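Nulstead extends computer reuse program through July

NULSTEAD, 13th January – The town of Nulstead will keep its computer reuse program running through the end of July, after the council voted Thursday night to renew the lease on the Flanagan Street drop-off site.

The program takes in old desktops and laptops from homes and small businesses. Machines that can be fixed go to local families and students. The rest are taken apart for parts and scrap.
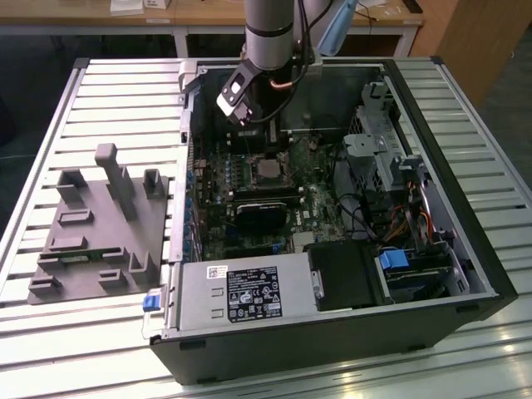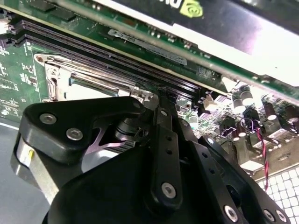

The insides of desktop computers with their green motherboards.

The site opened last year with money set aside for six months. It has given out 600 computers so far, according to Chaimae Bensaid, who manages the program for the town. Another 700 were stripped for parts.

"We get a lot of office machines, the kind that were bought in bulk and then sat in a closet," Bensaid said. "Most of them need a new drive and a good cleaning. People use them for homework, job forms, paying the water bill."

Under the new lease, the Flanagan Street site will be open 4 days a week, up from three. Evening hours will be added on Wednesdays. The town will also begin taking monitors, keyboards and printers, which were turned away before. Televisions, microwaves and loose batteries still have to go to the county transfer station on Asard Road.

Council member Moataz Lamrani voted for the extension but asked for a written report on costs before the next budget talks. He said the town pays rent and two part-time wages at the site, and he wants to see how much of that comes back from scrap sales.

"I support it, and my own neighbors have used it," Lamrani said. "I want the numbers in front of us in spring so we can settle this for longer than half a year."

Residents who spoke at the meeting mostly asked about privacy. Hajar Zerouali, who runs a bookkeeping office downtown, said she had held on to several old computers over worries about client records. Bensaid told her that every hard drive is wiped at the site, or crushed if it can't be wiped, and that owners can ask for a signed receipt. Anyone who prefers to can remove the drive at home before dropping off the machine.

Families who would like a computer can sign up at the Nulstead Public Library or at the Irnis Community Center. Applicants need to show proof of a Nulstead address. There is no charge, and each household may receive one machine a year. The current wait is 4 weeks.

Businesses dropping off more than ten computers at once are asked to call the site first to set a time. The new hours start next month, and a schedule will be posted at the library and at town hall.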